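Hastero Board Butter, 52 g tin

Home / Kitchen / Wood care / Finishes

In stock. Ships from our Ballarat workshop.

A cutting board asks very little of you. It wants to be washed, stood up on its edge to dry and fed now and then, and in return it will put up with onions, bread knives and whatever your brother-in-law does to a roast chicken. Most of us manage the washing. The feeding tends to slip until the board has gone the colour of an old tennis ball and started leaving fuzz on the tomatoes.

Hastero Board Butter is for the feeding. It's a soft paste of food-grade mineral oil and beeswax, whipped while it cools so that it scoops like margarine and doesn't need to be chiselled out in August. We've been making it to the same recipe since batch one, apart from a short and regrettable period with lavender.

What it does

The oil goes in and the wax stays near the top. Between them they slow down how quickly the timber takes on water and lets it go again, and that back-and-forth is what opens up glue lines and turns a flat board into a rocking horse. It also brings the colour up. Pale timbers warm a little, darker ones a lot, and anything with mixed strips will show you which ones were keeping quiet.

What it doesn't do

It won't fill a crack, flatten a warp or get beetroot out. It won't rescue a board that has been through the dishwasher, although people write to us in hope. It isn't a varnish and it won't leave a shine. If you can see your face in your cutting board, somebody has sold you a table.

How to use it

Wash the board in warm water with a drop of detergent and leave it on its edge overnight. If the surface has gone furry, give it a light going-over with 240 grit, with the grain, and wipe off the dust.

Scoop out a lump the size of a hazelnut and rub it in with a clean cotton rag. Old T-shirts are good. Old towels leave lint. Do the top, then the sides, then the underneath, which everyone skips. End grain is greedy and will want a second helping.

Leave it for 8 hours, then buff off what's left. If it still feels tacky the next day you used too much, and another buff will fix it.

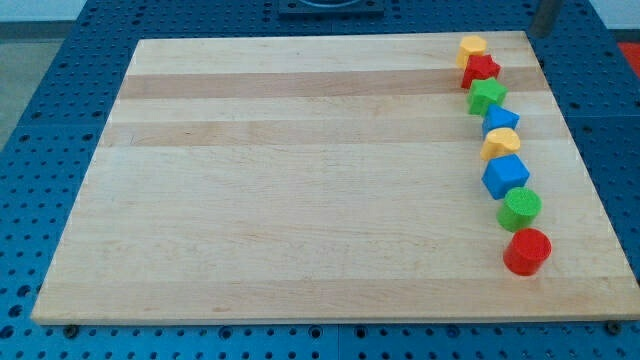
Pale strips with two amber ones: the sort of mixed board that suits a light coat.

A new board wants a coat a week for the first month. After that, go by the water test: flick a few drops on the surface, and if they sit up in beads you can go back to the couch. If they soak in and leave dark spots, it's time.

Which size?

The 52 g tin does 7 coats on an ordinary kitchen board, both sides. There's a bigger tub for cafés, butchers and people who got carried away at a woodworking course. If you have a single board and a wooden spoon you're fond of, buy the small one.

Goes with

Zania cotton rags, pack of 8. Lint-free, washable, and more dignified than the T-shirt.
Paulauskas board scraper. Stainless blade, beech handle. Good for dough and dried-on cheese.
Jevel board stand. Holds two boards on edge with a gap between them, so they can dry instead of sulking flat on the bench.

Details

Net weight: 52 g
Ingredients: food-grade mineral oil, Australian beeswax
Scent: faintly of honey, gone by the next day
Tin: screw-top, recyclable, useful afterwards for picture hooks
Storage: out of direct sun. If it melts it will set again, a bit grainier but perfectly usable
Not vegan, on account of the bees

Questions we get

Can I use olive oil?
You can. It will go rancid and your board will smell like the back of a cupboard. Please yourself.

Is it all right on bamboo?
Yes, but bamboo doesn't drink much. Use half as much and buff sooner.

Will it change the colour of a light board?
A little. Try the underneath first if you're attached to the way it looks now.

Can I put it on my hands?
It was made for boards. We've heard good reports.

Reviews (1,206)

"My board was grey and I had more or less given up on it. Two coats and it's a colour again. Docked nothing, but the lid is a beast to open with oily fingers." I-seul Byun

Please note: from July 1, 2026 the tin comes with a ridged lid. Same butter inside, better grip. Remaining smooth-lid tins are in the seconds bin while they last.

Returns accepted on unopened tins. Opened ones are yours, and so are the fingerprints.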